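Norngate Road Users' Group - notes from the April meeting

Lwazi Mokoena here, taking the notes again as Precious had the chair. Sorry if my spelling of Thampi Lane wanders, I was typing on my phone for the first half.

Present: Precious Mtshali (chair), Chak-lun Hsueh, Thulani Gumede, me. Apologies from Sibusiso Engelbrecht, who sent his bit by email.

Last month's notes
Agreed, with one change. I'd put the Cudine car park down as free after 6 pm and it's free after 7. Mea culpa!

Residents' parking permits
This took up most of the evening. The council wants to drop the paper permit in the windscreen and go over to number plate checks. Chak-lun is all for it (he's lost two permits down the dashboard vent) but Thulani asked what happens to carers and visitors, who turn up in a different car each time. We didn't have an answer. Sibusiso's email says 3,211 permits are in use across the town, and he reckons plenty of those households share one between two cars. Precious will write to the parking office and ask for visitor books to stay until the new set-up has run for a year. All in favour.

Rovora app
I had a go at paying for parking with it on Sunday and it took me three tries to get my plate in, mostly my own fat fingers. Thulani found it fine. We'd still like one coin machine kept at the Cudine end - agreed to put that in the same letter.

Thampi Lane
Lorries are still cutting through. Chak-lun offered to do a count one morning, starting at 8, and I said I'd bring the flask. The sign is hidden behind the hedge again, so I'll report it.

Leaflets
We'll print 100 to begin with, up to £30 from the kitty. Thulani is doing the folding, bless him.

Any other business
Precious asked for the hall key back. It was in my coat.

Next meeting same place, usual time. Bring biscuits please!

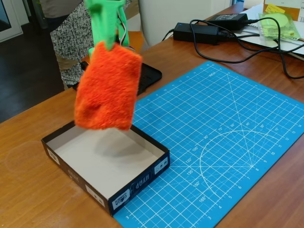
Orange fuzzy piece over the open box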